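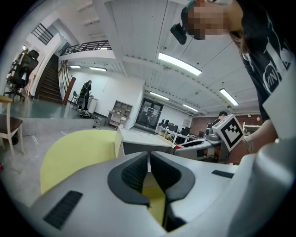 Syncing contacts between a phone and an online account means keeping two lists the same. In this unit the two lists are the phone's address book and a Griltar account. Each entry is a record, and each record has fields: name, number, email, note. The sync program has to decide which records match. Partial information is the usual trouble. The black T-shirt in the photo has "VIN" readable in its print, and those three letters could belong to a lot of longer words. A contact saved as "Vin" is no better. Match on the full number or the email first, and use the name only as a last check.

Before the lab, export your address book from the phone's settings and keep the file. The practice list has 263 records, and 48 of them are duplicates. Run the sync one way only, phone to account. Two-way sync is covered in February.

Merge rules used in this course:
1. Same email, different name: keep both names, flag the record.
2. Same number, no email: merge.
3. Same name only: do not merge.

Grekton phones store the country code in its own field. Join it to the number before you compare anything, or rule 2 will miss most of the matches.
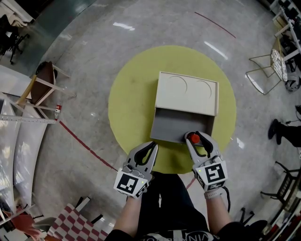 Course Handouts, Issue 6

Storage. A contact can sit in the phone's memory, on the SIM card or in the account. A folder works like a drawer: the item is in one place, and you open that place to get it. A synced record is stored in two places, and deleting it in one will normally delete it in the other at the next sync. Turn sync off before you clean up a list.

For next time, read the Khurana chapter on backups and bring your exported file. Rename it with your lab number first.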